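3.2 What people told us about their benchtops

I went into this part of the study thinking we'd mostly hear about stoves. Our survey was about how renters and owners in Avosdale and Villurden feel about the kitchens they cook in, and I'd written a whole page of questions on ovens (I cook a lot, so that was my bias showing). We got 374 completed forms back, and the thing people wanted to talk about was the bench. Its colour, its stains, how it feels under your forearms when you're rolling out dough, whether your mother-in-law thinks it looks cheap. So this section got much longer than the one we'd planned!

Of the 374, we coded 305 as having a clear favourite surface. The rest either ticked everything or wrote something lovely but uncodable, like the person who just put "my nan's". Pale stone came out on top, with 218 of those 305 picking it from the sample cards. Rosaura Usuga ran the card sorting in Avosdale and I ran it in Villurden, and we'd both half expected the two towns to disagree. They didn't, or not on this.

What they did disagree on was veining. Avosdale people liked a surface with some movement in it and kept using words like "natural" and "soft". In Villurden I heard "busy" a lot, and one bloke told me a veined bench made him feel like he'd missed a spot when wiping up. I've kept coming back to that comment, because the same veining was praised by other people for hiding crumbs. We hadn't asked about cleaning at all in the pilot, and Arūnas Krūmiņa talked me into adding 2 questions on it in March, before the main round went out. I'm very glad he did.

Dark timber next to a pale bench was the other favourite. People brought it up in the open comments without any nudging, usually as something they'd seen at a friend's place and wanted for themselves. Owners talked about it as a plan and renters talked about it as a daydream, and we go into that split in Section 3.4. Figure 4 has the kind of pairing they meant, with faint beige and light brown veins in the stone and dark brown wood at the corners.

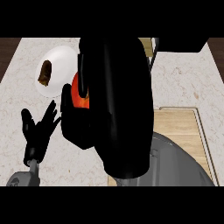 Figure 4. Pale marble countertop with dark brown wood beyond it, computer-rendered view from above. Source: Gresadero.

A few cautions before we move on. Saying you like marble on a card the size of your palm is a long way from paying for it, sealing it and then watching somebody put half a lemon face down on it. Our cards had no prices on them. When we did the earlier, smaller round in Taipe we left prices on, and the talk went straight to money and stayed there, so we dropped them, but it does mean the preference here is a wishful one. I'd also point out that we handed out the cards in daylight, and most people said they do their cooking at about 6 pm under whatever light the kitchen came with. A cream stone can go quite yellow under a warm bulb. Rosaura thinks this matters more than I do, and we've agreed to test it properly next time.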